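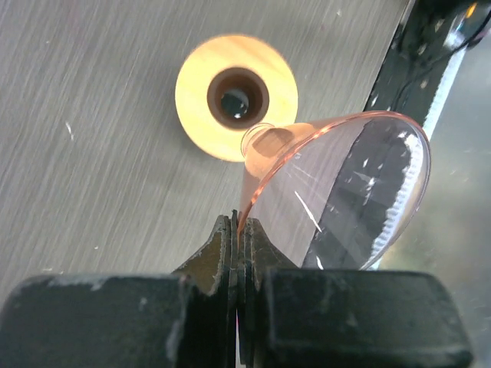
Bolora refill bench, minutes, 6 October 2026

Present: Nelu Ciobanu (chair), Donal Dunne, two from Florkholm.

1. Funnels. Donal wants the clear pink plastic funnels on every bench. Nelu doubted that a funnel fixes a filling problem that has been on the list since February. Donal said spills were down. Nelu asked for the numbers — there were none. Agreed to buy 12 and no more until someone keeps a log.

2. Yellow discs. Florkholm claims the center hole suits any spout. Not accepted. Donal to try the wide spout and the narrow one, 90 fills each.

3. Quote from Wilalo, $522. Nelu called it high for plastic. Held over.

4. Wiping down the gray worktops. Same promise as last time, noted again.

Next meeting when the log exists.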